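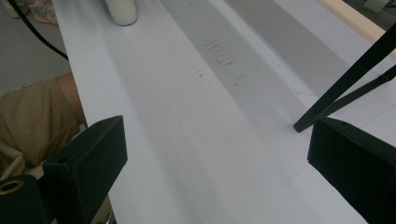 What do you use to clean marks from a white table?
A soft cloth with warm water and a little dish soap. For pen we use rubbing alcohol, and we always try it first on a small place near the corner.

This page is the gallery of our shared work table in Torport. The table is long and white, and it is in use almost every day, so it collects signs of the work. Kenta Yoshida bought it second hand in February and brought it home with a friend on a Sunday. It cost 38 dollars, and I think it was a very good price for this size.

Picture 1. The long white top. Small dark marks sit together near the upper middle, and they look a little like handwriting. There is also a thin blue line with a curve in it, maybe from a pen. A white cup or small container stands close to the left edge.

We have a few rules for the table. Drinks stay near the edge, far from the papers. Knives are used only on the cutting mat. Please do not put hot pans on the top, even for a short moment. At 5 in the afternoon the last person wipes it and puts the pens back in the drawer.

If you would like to use the table for drawing or for letters, please write to Jhair Espinoza. He keeps the list of free hours and he also has the key to the room.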